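July 25, 2020

Equipment planning, second pass. Writing this down before the call so I don't argue from memory again.

Where we are: the request has to go in as one list, fixtures and gripper parts together. Last time we split it and the fixtures half got parked until March. Not doing that again.

Arm: no change. Keep the one we have, don't reopen it. The money question is everything that hangs off the end of it and everything it pulls on.

Fingers. The stock black ones are fine for blocks and cups, so-so on bar pulls. Want 2 spare sets plus one set of longer tips. Porside quotes by the set, Schumacher by the finger and then adds a mounting kit, so the two quotes don't line up at all. Need to redo both on the same basis. Asked Schumacher if the mounting kit is reusable, no answer yet.

Screws for the jaws: order a bag. We keep robbing them off the old gripper.

Wrist camera: keep. The steep views are a pain to label but they are what the policy gets, so the budget should go to things in front of the camera first.

Cabinets. This is the big line. The wood one with the black pulls has been the main target for drawer and door work and we only have the one. If it goes down, everything stops.
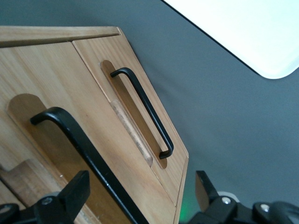 Wood cabinet, wrist view. Black bar pulls over the oval recesses, both fronts.

Things to settle before we ask for more of them:

- same pull or different pull? I say mixed. Same body, swap the hardware. Pulls are cheap, bodies aren't.
- recess behind the handle yes/no. Gives the finger somewhere to go. Most kitchens don't have one. At least one unit should be flat behind the bar.
- finish. Pale wood against the gray is easy to pick out. Would like one painted dark, can do that ourselves.
- weight. Needs to be bolted down or balasted, whichever the table allows.

Prodosden will build to drawing, lead time 6 weeks, minimum order 2. Grosano only sells from catalog but ships right away, and they take returns on unopened flat packs. Leaning Prodosden for the bodies and Grosano for the loose pulls. Check hole spacing on the Grosano pulls BEFORE ordering, we got burned on that with the old drawer unit.

Money: 500 set aside for hardware and consumables, that's pulls, screws, finger pads, sandpaper, tape. Bodies come out of the capital line and need a written quote attached. Fingers could go either way, ask. If they count as consumables the 500 is gone on the first order and we need a different plan for the pulls.

Lighting. Not buying any this round. If someone brings up panels again, answer is next year.

Storage is not in anybody's budget and should be. Two more bodies won't fit on the shelf by the door. Measured it, short by 23 mm in depth. Could take the door off the shelf unit or just stack them on the pallet. Pallet for now.

Backdrop cloth: skip it, the gray is OK.

To do
- drawing to Prodosden w/ two versions, recess and no recess
- Porside and Schumacher quotes on same basis, per finger, mounting seperate
- hole spacing, Grosano
- ask which line fingers go on
- sand the rough strip by the recess on the right-hand front? leave till we decide if the new ones should match
- move the pallet

Call notes go on the next page.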